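The Woman Who Teaches Robots to Turn the Page

Sum-yee Cheung would like it known that she did not go into robotics to read instruction manuals. She went into it, she says, to avoid them. She has now spent the better part of two years in a former tile showroom in Lillevham, writing the software that lets a pair of robot arms open a booklet, flatten it and find the page with the numbers on.

"My mother thinks I build androids," she says, clearing a chair for me by moving a stack of leaflets to another chair. "I told her I work on paper. She said, what, like a secretary?"

The company is called Sitness, a name chosen by a founder who has since left and took the explanation with him. It has a kettle, two floors, a lift that is used for storage, and a product called Bandby, the layer of software that sits between a robot's cameras and its motors and decides what ought to happen next. Bandby's customers, when it has them, are repair depots and parts warehouses, the sort of places where a machine arrives with its paperwork and someone has to dig through the paperwork before anything else can be done. Cheung runs perception, the half that looks. Fidelina Lozano runs planning and control, the half that moves. They share a desk and disagree across it.

"She tells me where the page is," says Lozano. "I go there. It isn't there any more."

"It was there when I told you," says Cheung.

This, boiled down, is the research problem. A cardboard box stays where you left it, and a box seen from the left is still a box when you walk round to the right. A page is another matter. It bends when touched and lifts when let go. It has two sides, which are different, and a neighbour that wants to lie on top of it. A booklet with a stiff spine will close itself the moment you stop paying attention, and the software spends a fair amount of its time not paying attention, for reasons of computing budget that Cheung describes to me at length.

The short version is that the big vision model, the one that reads, is slow. The small one, the one that tracks edges, is fast and knows nothing. The small one can say that there is a corner and that the corner is rising. The big one can say that the corner belongs to a table of specifications, by which time the corner has gone somewhere else. Bandby's job is to let the two of them work together without either holding up the other.

"It's a marriage," says Cheung.

"It's a queue," says Lozano. "I wrote it. It's a queue."

I ask to see what the robot sees, expecting something impressive. I have watched the films. I want green crosshairs. Cheung pulls up a view from the wrist camera. 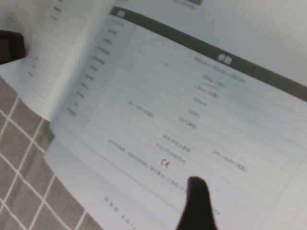 A manual as the wrist camera gets it, with one finger on the page below the CE mark.

"Go on, then," she says. "Read me the voltage."

I can't. I can see that there is a table, and that it runs downhill, and I can find the red mark near the bottom, but the small grey entries are a smear. I say so. She looks pleased, in the way of a person whose complaint has finally been heard by somebody outside the building.

"So that's what I've got. And people say, why don't you just run text recognition on it? Well, I do. It gives me soup. It's very confident soup, mind you."

Her answer has been to stop asking the software to read too early. Bandby looks first for the layout: a dark bar across the top, a column of labels down one side, ruled lines, a margin. These things survive blur quite well, and they survive being tilted, and between them they tell the planner which way is up and where the page ends. The header bar is her favourite. "I love a header bar. If every manual in the world had a dark header bar I could go home at four." Marks with a strong colour come next, which is why the CE mark has become something of a household god at Sitness. It is small, its shape is known, and in a booklet like this one it is red on a page that is otherwise all greys. The software can use it to work out how far the page has slid.

Only when the layout has stopped moving does the big model get its turn, and then only on the strip that the job requires. If the depot wants to know the weight, the software goes to the rows where a weight would be, asks for a sharper look and tries again. If the answer comes back different twice running, it gives up and says so. Giving up was Lozano's contribution, and she is prouder of it than of anything else in the system.

"Everybody wants a number out," she says. "A depot manager would much prefer a wrong number to a polite message. I've had that conversation. He said, can't it guess? I said, it's a supply voltage, do you want it to guess?"

What did he say?

"He asked if it could guess quietly."

The finger is hers too. Holding a page down sounds like the easy part, and for some months everyone at Sitness treated it as the easy part, Lozano included. Press too lightly and the paper creeps. Press too hard and it buckles in front of the finger, and the buckle looks, to the small model, exactly like a page edge, so the planner heads off to flatten an edge that exists only for as long as it keeps pressing. She calls this chasing the worm. In the logs it has its own error code, 883, and there is a mug with that number on it which neither of them admits to buying.

The fix, when it came, was dull. The controller now presses in small steps, and after each step it asks whether the picture has changed. If it has, it eases off. If it hasn't, it stays put. Where the finger goes is settled by a second routine, which keeps a running map of the parts of the page that somebody might still want to read and charges the planner a penalty for covering them. Margins are cheap and table rows are dear.

"Before that it used to put its finger right on the answer," says Cheung. "Every time. You'd ask for the weight and it would find the weight and then stand on it."

"It was pointing," says Lozano.

"It was standing on it."

They test on real manuals. The collection lives in the lift and has 500 booklets in it, sorted by how badly they behave. Cheung says that 92 of these make up what she calls the hard set, which means glossy paper, tight staples, or a fold that somebody at the factory was evidently in a hurry about. New versions of Bandby are run against the hard set before anyone is allowed to be cheerful. Many of the booklets are in Chinese, or in several languages at once, and she considers these a good discipline. An early version had quietly learnt to find tables by looking for English words, and did splendidly until it met a manual that had none.

"It just sat there," she says. "Beautiful layout, lovely header bar, and it just sat there like a tourist."

The training scenes come from a simulator, written in-house and called Chu, after the noise Lozano says it makes when it falls over. Chu can produce a bent page in any light you like, at any angle, with as much smear as you care to order. It is less good at paper. Simulated paper, both of them agree (it is the only thing they agree on all afternoon), is too well brought up. It curls in smooth, even curves and settles down when asked. Real paper has been in a box with a screwdriver.

Cheung's solution was to have Chu make its paper worse. There is now a setting for creases, a setting for damp, and one marked "grudge", which adds a small random force trying to close the booklet. Turning up the grudge did more for the success rate on the hard set than anything she did to the vision model in the same period, and she is still a little sore about it.

"I spent all of September on the network," she says. "Evenings, too. New backbone, new loss, the lot. Then Fidelina adds a number that makes the paper spiteful and we jump further in an afternoon."

"It was a good number," says Lozano.

I ask the question I am obliged to ask, which is why anyone should bother. Most manuals are online. The numbers in that table are presumably sitting in a file somewhere, perfectly sharp, and there is even what looks like a web address at the foot of the page.

Cheung has had this one before. She counts off her reply on her fingers and loses track of the fingers. Some of the sites are gone. Some have the manual for last year's model under the same name. One had been taken over by a firm selling garden sheds. A depot that handles old stock can't count on any of them, whereas the booklet was packed with the thing it describes, and in her experience it is usually, if not always, right.

Besides, she says, the manual was never really the point. What Sitness is selling is a way of handling something that changes shape while you look at it, and doing it with a camera on a moving wrist that is seldom in the best place. The same queue, the same cautious press and the same readiness to give up ought to work for labels on soft packaging, or for delivery notes. Lozano would like to do laundry. Cheung has asked her not to say that in front of journalists.

The next release is meant to let Bandby turn several pages in a row without stopping to think between each one. At present it turns one, waits 400 milliseconds for the paper to calm down, looks, and has a little think. Lozano wants the wait gone. Cheung wants it doubled. They have been having this argument, by my reckoning, since before I took my coat off, and when I leave they have moved on to whether two pages stuck together count as a planning failure or a perception failure.

"Perception," says Lozano. "She should have seen there were two."

"From above?" says Cheung. "They're stuck together. It's one page, from above."

"It's a thick one."

Cheung opens the hard set on her screen and starts looking for a thick one.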